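4.2 Changes in the bottle-opening task

Before the cell was installed at the Castine site, opening returned bottles was hand work. Staff opened up to 600 in a shift, and in our first interviews sore wrists came up more than any other complaint. The two-arm cell now takes part of that load - one arm holds the bottle on its side while the other works at the cap (Figure 3).
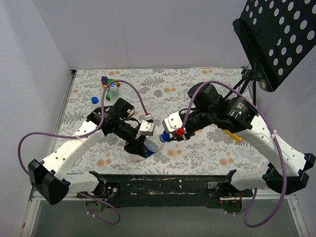

Figure 3. Left gripper holding a labeled bottle; right gripper reaching toward the blue cap.

The 12 operators we followed did not report having less to do. Their time moved to loading, clearing dropped caps and restarting the arms after a missed grip. We logged 144 such restarts in December. Landeg and Treloar coded the interview notes separately and agreed that operators saw the new work as lighter on the hands but harder to plan around. Several said they could no longer talk with a coworker while working, as they had at the old bench - a loss the site's managers had not expected.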